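Rozália Beneš
July 21, 2021

1/ ok so a few of you asked how it's going since I went back on the apps. short version – tired. long version, thread

2/ I'm 40, divorced, one kid, live outside Stitov. there are maybe six single men here and I went to school with four of them

3/ so I set Tala to 60 km. got 203 likes the first week and thought wow, look at me. then I read them. mostly "hey". one just sent his height

4/ talked to a guy for three weeks. nice, funny, asked about my day. every time I said coffee? he had a cold. three weeks of colds. unmatched me on a holiday morning

5/ my sister says pay for Ulleveo, people are more serious if it costs money. paid for one month. they are the same people. literally the same photos
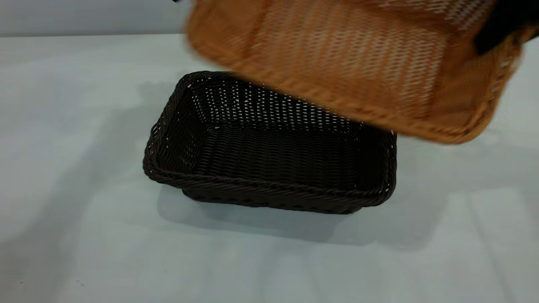

6/ things I do now, in case it helps anyone

7/ a call before a week is up. ten minutes. if he can't do ten minutes on the phone he's not going to do dinner

8/ first meeting always at Kolář, the cafe by the station. it's bright, the waitress knows me, and my train home is right there. one guy wanted to "just drive somewhere". no thank you

9/ I say I have a kid in the first line of my profile. lost a lot of matches over that, dont care. April was dead quiet and it was the best month I'd had in ages

10/ no texting after 10. I was lying in bed waiting for the three dots like a teenager – at my age!! phone stays in the kitchen now

11/ and someone is going to reply "just meet people in real life". I tried. folk dancing, two evenings. everybody there was married and my knee hurt

12/ did have one good date. we walked, he talked about his mom's tomatoes, he was on time. no fireworks but I laughed a lot. second one is next week and I'm definitly overthinking the shoes

13/ not telling you his name so don't ask. Mom, I know you read these

14/ if you're new to it – turn the notifications off and tell a friend where you're going. ok kid is home, need to make dinner, will answer replies later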